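Section 5: Removing and refitting the processor

Applies to Nilta desktop units with a socketed processor. Allow the unit to stand with the mains lead out before you begin. The Leclerc service tray should be on the bench next to the case, within reach.

Before you start

1. Shut the unit down, unplug it and take off the side panel.

2. Find the processor socket. On this board it lies beside the bank of black memory slots, with the metal retention frame round the processor.

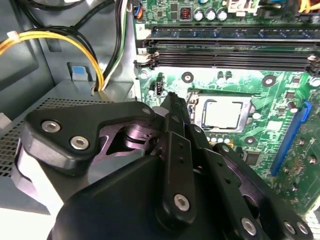 Taking the processor out

3. Press the socket lever down, move it clear of its hook and let it rise slowly. Open the retention frame.

4. Lift the processor straight up, holding it by two opposite edges. Keep off the contacts on the underside.

CAUTION: The socket pins bend easily. Do not lean anything on an open socket.

5. Wipe old paste from the silver lid with a dry lint-free cloth. Compare the printing on the lid with the job sheet.
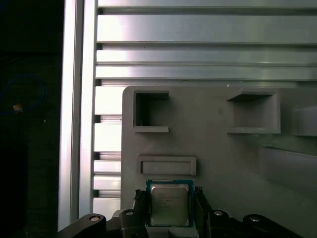

If the lettering is too faint to make out, tilt the processor under the bench lamp. Write the code on the sheet before going on.

6. Take the processor to the grey tray, keeping the same grip on its edges. 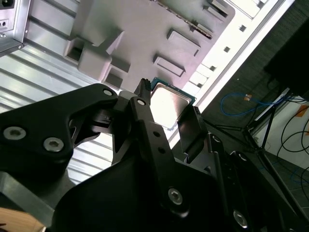 Set it down with the lid facing up and let go of both sides together. Small parts go in a separate pot.

Refitting

7. Line up the corner mark on the processor with the mark on the socket. Lower it without pushing.

8. Close the frame and hook the lever back down.

Note: Spare retention frames are ordered from Rostow, part 190.

Checked by Bontu Gebremichael, November 24, 2023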